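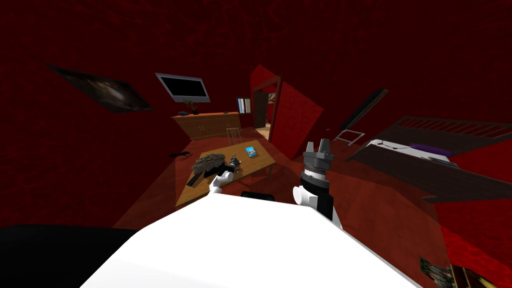

Coffee table in the red-walled bedroom

Grelia Supported Lodgings: progress report, second half-year

1. Summary
The grant pays for the furnishing and letting of rooms to young people leaving care in Herarach. Work is on programme in two of the three houses. The third, Pettigrew House, is behind by one month following a delay in the fire door delivery. No change to the total grant is requested.

2. Lettings
Occupancy is recorded nightly and reported as bed nights. In the period, 243 bed nights were let against a target of 300. The whole of the shortfall falls at Pettigrew House, where the upper floor could not be let until the doors had been fitted and signed off. Both other houses met their targets. Average length of stay has risen slightly, and two tenants have moved on to tenancies of their own.

3. Furnishing standard
The standard agreed at the start of the grant has been kept: bed, wardrobe, desk, chair, lamp and one low table per room. Wooden tables were chosen over glass on grounds of repair cost. Surfaces are checked at each change of tenant and marks are noted on the room sheet – light wear is accepted, splits and lifted edges are not. Mattress covers are now bought in bulk through Tamer, at a lower unit price than last year.
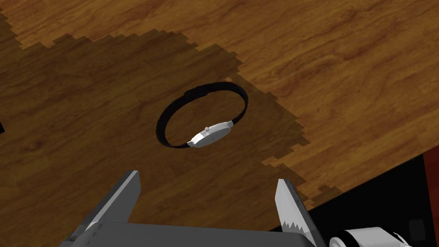 Wood grain on a tabletop, with a wristwatch

4. Spending
Spending to the end of November was within budget on all lines except heating, which was over by 3 per cent. The meter at Pettigrew House was read late and the first bill was an estimate. A corrected bill is expected and the line should return to budget. Unspent furnishing money will be carried forward to the upper floor rooms.

5. Risks
Fire door supply is closed as a risk. Staff cover at night remains open: one post is vacant and is being filled by agency hours.

6. Next period
Let the upper floor at Pettigrew House. Fill the night post. Submit the corrected heating figures with the next claim.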